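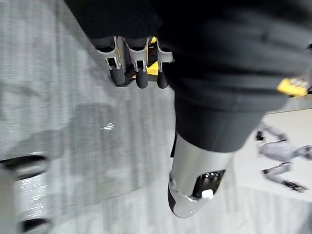
Siu-ming Kuo had budgeted for one robot hand and a sandwich. By the time we left the Zisden open day in May he was asking whether a lease counts as capital.

We went because Markham wants a plan for next year's equipment, and plans need prices. Prices were hard to come by. Hanneke De Haan, who showed our group round, was happy to talk fingers, joints and sleeves for 27 minutes without once saying a number. Sleeves are extra, by the way. So are spare fingertips, which Els Dijkstra wrote down and underlined.

Once cornered by the coffee, Hanneke was quite frank. Delivery is 30 weeks. The service contract starts on the day of dispatch – a cheerful arrangement for the seller – and covers parts but no travel. Training is for two people, so Nevzat Canpolat and I have stopped being friends.

My notes for the budget round: put the service contract on its own line, get the fingertip price in writing, and ask Meijer for a second quote before June. Chidubem also wants 216 added for carpet tiles. I have asked him why and am still waiting.

The sandwiches were good. Egg, mostly.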